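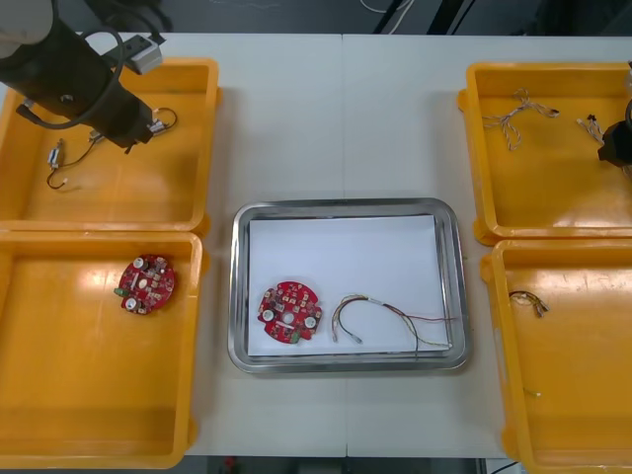
Saltoreo parts bins, yellow, shallow – review after a month
Posted by Danica Leka, Dec 8, 2018

Quick one as I'm meant to be packing orders.

Bought these in November for sorting boards and leads. Paid 1,390 for the lot incl. delivery, which stung a bit. Baiba Kairys had the Pärn ones before and hated the lids. No lids on these. Good.

Colour first. Very yellow. Thought it'd be annoying, but it's the best thing about them. Red round boards jump out at you, so does anything black or white. Used to lose little connectors in the old grey trays all the time. Thin dark leads show up fine as well.

Shallow, so you can get a hand in without scraping your knuckles on the rim. Downside – they don't hold much. One board, a wire or two, fine. Try to pile harnesses in and they spring up over the side. For bulk stuff get somthing deeper.

I keep a steel tray in the middle with a sheet of paper in the bottom, bins either side. Paper is my own addition, stops things skating about. Steel tray not part of the set, had it years.

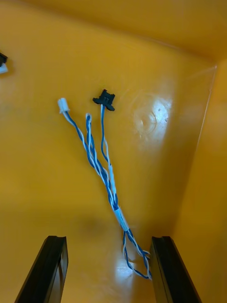 Twisted leads with a few tails are the real test for me. Blue and white pair, white plug on one end, black on another, always in a knot. Smooth floor helps, you can slide the whole thing flat and see which end is which. Would of liked a bit of texture though, light loose bits slide if you knock the table.

Shiny finish – under a strong lamp you get glare. Moved the lamp. Fine.

Cleaning: damp cloth, done. Flux marks took a bit more rubbing.

Stacking: meh. They do stack, but wobbly past four. Eduard Kadlec has 10 in a pile and I don't walk near it.

Price has gone up to 1,690 now, wouldn't pay that. At what I paid, yes, again.

Four out of five. Would be more with a label slot on the front.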